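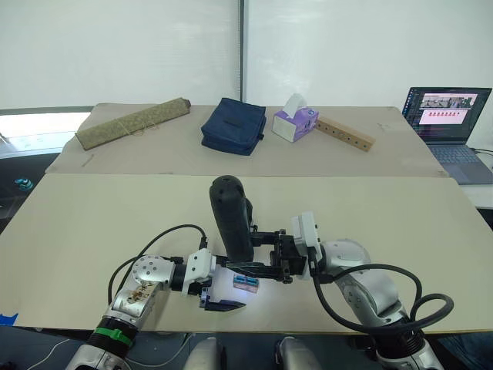 Two-arm cell, front table and back table. Right gripper holding a black cylindrical part.

Thread: Second two-arm cell, what to put in the budget

ela_gwyss
Capital request closes Friday. We want a second cell to the same layout as the first: two arms, parallel grippers, front table for the work, back table for the objects waiting their turn. Quote from Jisteck covers arms and controllers only. My extras so far:

Spare gripper fingers, 2 pairs: 491
Cable sleeving and clips: 415
Tables and boards: nil, made in house

What have I missed?

Gebhard Wyss, Ela

trurham_flo
Cable management is too low if you are copying that routing. The loops stand well clear of the arms. We snagged one on a table edge in October and lost the connector as well as the cable. Price a complete spare set per arm.

covadonga_b
Disagree with Flo. Longer loops are what let the wrist turn fully. Shorten them and you pay in reach. I would keep the 415 and put the money into fingers. Which pattern are you running?

ela_gwyss
Tapered on the left arm. Small parts between the two grippers, so the tips matter.

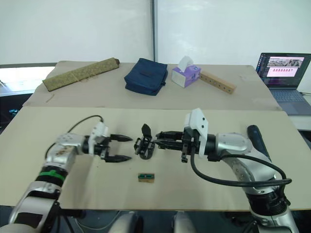

Left gripper open, small black part held in the right. Block with green strip on the table below.

covadonga_b
Then two pairs will not last the year. Ours go at the tips. Ask Ametepe for a price on 12, they break the price at that quantity.

trurham_flo
Twelve pairs is stock for three cells. Buy four and see. The bigger omission is fixturing. If the small block has to sit in the same spot each cycle, a bare board will not hold it there.

estibaliz_g
Agree on fixturing, and question the boards. "Made in house" is still somebody's hours. Our finance people sent a request back for exactly that. A proper top with a hole grid came to 2109 delivered. Put it on the form even if you expect to lose it.

ela_gwyss
2109 is more than the other extras together. The joined boards have been adequate.
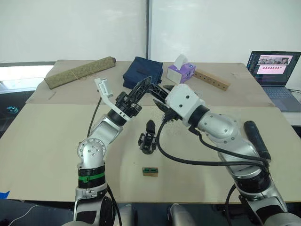

Both grippers over the joined boards, cables looping down on the right side.

estibaliz_g
Adequate for one cell. With two you will want to move a task between them without teaching every position again, and a seam in a different place on each table will not help.

trurham_flo
I would still do cables before the table top.

ela_gwyss
Revised: four pairs of fingers, one spare cable set per arm, grid top listed as optional. Sleeving stays at 415. Anselmo Villanueva signs it off, so the optional line may go. Will post the outcome.

Related threads
Gripper fingers: repair or replace?
Lead times for controllers
Service contracts on second-hand arms
Bench heights for two-arm cells

Contact the moderators | Copyright the forum and its posters | Back to top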